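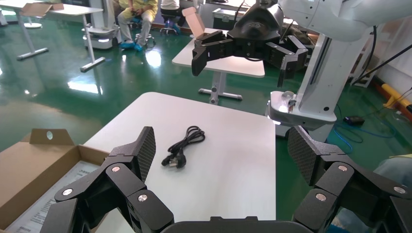
Desley Heavy Cord, 11 ft, black

Home Shop Cords & Leads Spares Returns Contact
3 min read

Replacement power cord for Seltus bench tools and most other stuff with the standard three-pin inlet on the back. Black jacket, molded ends, grounded. 11 feet. We also do a 20 footer, same cord, see further down.

Back in stock as of 7 April 2026. Sorry for the wait, the last batch went faster than we figured and the next one sat in customs.

What fits

Seltus bench grinder, both sizes. Seltus glue pot. Seltus small dust extractor (NOT the big one, that's hard wired, call us). Pretex sanders with the square inlet. If yours has a round inlet you want the Pretex lead, different page.

Not sure? Send a picture of the socket on your tool. Tuấn Hồ answers those, usually same day, and he's seen pretty much every inlet there is.

Specs

Length: 11 ft (20 ft option)
Conductors: 3, stranded copper
Jacket: rubber, black only
Plug: straight, grounded
Tool end: straight, molded. No right angle version yet, maybe July
Rating: printed on the jacket, check it against the plate on your tool before you plug in

About the jacket

Rubber, so it lays down flat after a minute or two on the bench. The old vinyl one we sold held its coil forever and in a cold shop it was like wrestling a garden hose. Rubber costs more. Picks up sawdust too, wipe it with a damp rag when its unplugged. No solvents, no WD-anything, it goes gummy.

It comes coiled with a paper band. Cut the band, don't yank. First time out, run the whole length off across the floor and leave it a while. After that coil it over-under and it'll behave. Don't wrap it tight round the tool, that's what kills the strain relief, and we don't replace cords that were killed that way. We can tell.

Don't run it coiled up under load either. Heat builds in the middle.

Which length

Most people want the 11. Reaches from a bench to a wall outlet with slack to spare. The 20 is for folks with the outlet on the wrong side of the shop. Don't buy two 11s and daisy chain them, the ends don't mate anyway.

Longer than 20, get an electrician to put in an outlet. Cheaper in teh long run.

Shop use

Ramanauskas Joinery took a box of these last year for their sharpening room and reordered in July. Only gripe was the band being a pain with gloves on. Fair enough. We've asked for a looser one.

Ordering

Single cords ship in a padded envelope, box of 7 ships in a carton and you save a bit on each. Orders in before noon go out that day. Trade accounts, use your normal login, price shows at checkout.

Returns: unused, band still on, within 20 days. Once the band's cut it's yours unless there's a fault. Faults, just email us, don't mail it back till we say so.

Also on this shelf: Desley cord clips, Pretex round lead, inlet covers (gray, out of stock).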